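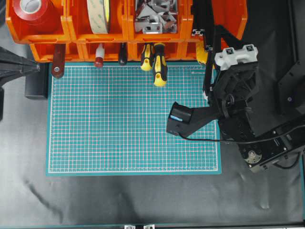

How long does a safety check take when you arrive at a holiday let?
Allow twenty minutes, and do it before anyone unpacks. After that the sun cream is out, somebody has found the beach towels and you've lost them all until supper!

Arrival checklist for seaside lets, with comments
Updated January 2025

I love arriving somewhere new, and I've come to love this bit too. The comments are from our own stay at the Clanell apartments in Mustow last July, second floor, flat 14, so you can see what a filled-in sheet looks like.

Doors and ways out

1. Front door opens from the inside without a key.
OK. Thumb turn, nice and smooth.

2. Escape route walked to the street by everyone, children included.
OK. The back stairs come out by the bike racks, and it was a lovely surprise to find they're also the quickest way to the beach.

3. Full address and flat number written down by the door.
Not done on arrival. We wrote our own. The building is 139 on the street sign and the booking email left the number out altogether, so do check yours.
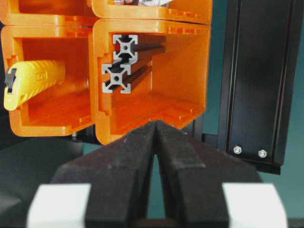
One reader wrote in to say that she takes a photo of the street sign as well and sends it to everyone in the party, which has saved her twice with taxi drivers. Brilliant idea, and I've started doing the same.

Smoke, gas and heat

4. Smoke alarm in the hall, test button pressed.
OK. Very loud. Warn the neighbours if it's late.

5. Carbon monoxide alarm in any room with a boiler, fire or gas hob.
Missing. We rang Londex, the letting agent, and a new one was brought round that evening – full marks to them.

6. Fire blanket within reach of the cooker.
OK, though it was hung behind the bread bin. Moved it.

Balcony and windows

7. Railing firm when pushed along its whole length.
OK, except for a slight wobble at the left end. Reported.

8. No chairs or planters a small child could climb on.
Two chairs brought indoors at night.
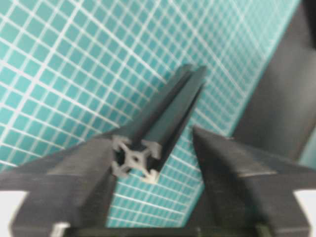

While you're out there, try the balcony door from both sides. Ours could lock itself behind you if it was pulled hard, and on a hot afternoon with your phone on the kitchen table that's no fun at all. We wedged it with a flip-flop for the whole week and it worked a treat.

9. Window catches hold on upper floors.
Bedroom catch stiff but sound.

Pool and beach

10. Pool gate shuts and latches by itself.
Failed at first. It needed a proper shove. Fixed the next morning.

11. Depth marked at both ends.
Deep end only.

12. Nearest lifeguarded beach found, with flag times.
OK. Gethin Sands, 300 metres away, and the lifeguards are happy to chat about the currents. Go and ask them!
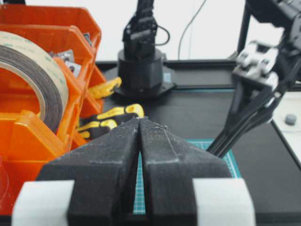

13. Emergency number and nearest chemist saved in every adult's phone.
Done over the first coffee.

14. Faults sent to the agent in writing, with photos, on the day you arrive.
Sent: items 3, 5, 7, 10 and 11. The depth marking was still outstanding when we left.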